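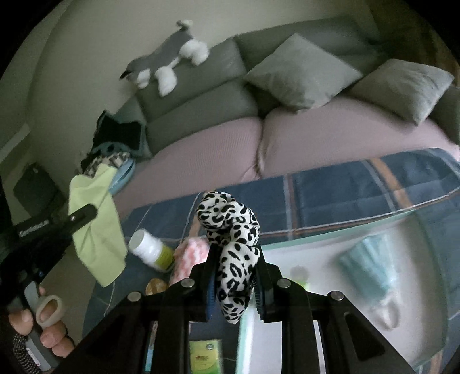 夹爪合拢,一团黑色豹纹的白色织物被夹在两指之间。桌上铺的是深蓝格纹桌布。

客厅里的平行夹爪:一套手持夹具的自制记录

手持夹爪的结构并不复杂。两组连杆,一副手柄,加上指尖的衬垫,机械部分就基本齐了。难处在公差和摩擦。Flondetska是一个在家中完成的制作项目,从去年11月画出第一版连杆草图到现在,已经改到第6版。工作台是客厅的桌子,背后就是沙发,打印机放在隔壁房间,需要铣削的零件送到共享工坊Holtari加工。

项目的目标写在文档第一页:用手操作,夹取家里常见的软物,指尖轨迹可以重复,零件损坏后当天能换上。电机不在这一阶段的范围内。手持版先把几何关系和指尖材料定下来,再把同一套连杆移到机械臂末端。

连杆

夹爪采用四连杆机构,使两指在开合过程中保持平行。第1版的销孔按名义尺寸打印,装配后旷量过大,指尖在受力时向外偏转。后来的做法是把孔打小,再用铰刀扩到尺寸,销钉与孔之间只留滑动配合。换成金属销以后,偏转明显减轻,但连杆本体的扭转又暴露出来。第4版加宽了外侧臂的截面,并在侧面做出凹槽减重,壁厚集中在边缘。

打印方向也改过。早期零件立着打,层间受拉,有2件在销孔处开裂。改为平放以后,层纹与主要受力方向一致,开裂没有再出现,代价是孔的圆度变差,铰孔这道工序因此不能省。

指尖

软物对指尖的要求与硬物不同。硬物怕滑,软物怕夹不进去:织物被指尖推开,堆在两指前方,合拢后只咬住一层表面。项目先后试过平面硅胶、发泡垫和带横纹的衬垫。平面硅胶对光滑瓶身效果最好,对织物一般;发泡垫顺应性好,边角磨损快;横纹衬垫能把布料的褶皱挂住,但纹路过深时松手不干净,布料会跟着指尖走。目前的记录倾向于浅纹,间距仍在调整。

衬垫用螺钉固定还是用胶粘,前后反复过几次。胶粘的外形干净,更换时要刮底;螺钉换得快,螺钉头却会挂线。编织物和带穗的布料尤其麻烦。现行方案把螺钉沉入指背,接触面不留凸起。

手柄与行程

手柄经Naqvi的一份开源图纸改来,保留了指环,缩短了握把。行程与握距的比例决定手感:比例过大,轻微抖动会传到指尖;比例过小,手指要张得很开,连续操作后容易疲劳。比例现在取在中间偏小的位置,回位弹簧也换软了一档。弹簧太硬时,操作者会不自觉地用力过头,薄布被压出死褶,松开后形状难以恢复,下一次夹取的起点也就变了。

测试

测试不用标准件,直接用家里的东西。布料、瓶子、小袋包装混放在桌上,逐件夹起,移到另一处放下。每轮23次夹取,记录三项:是否一次夹住,移动中是否滑落,松手后是否粘连。同一件布料每次落下的姿态都不同,所以单次结果没有意义,只看同一版本连续几轮的趋势。

桌布本身也算一个变量。布面会随夹取被带起,指尖贴桌时尤其明显。用Fallberg桌夹压住布边后情况好一些,但压得太紧,又与日常家居条件不符。文档里两种设置分开记,不合并统计。

未完成的部分

连杆的磨损数据还不够。销孔在使用一段时间后会变松,松到什么程度需要更换,目前只凭手感判断。下一版准备在孔内压入铜套,壁厚需要重新计算,外侧臂的凹槽可能要缩小。指尖的快换座已经画好,等Holtari的铣床排期。

移到机械臂上的时间没有确定。接口法兰先留4个孔位,尺寸等臂端选型后再定。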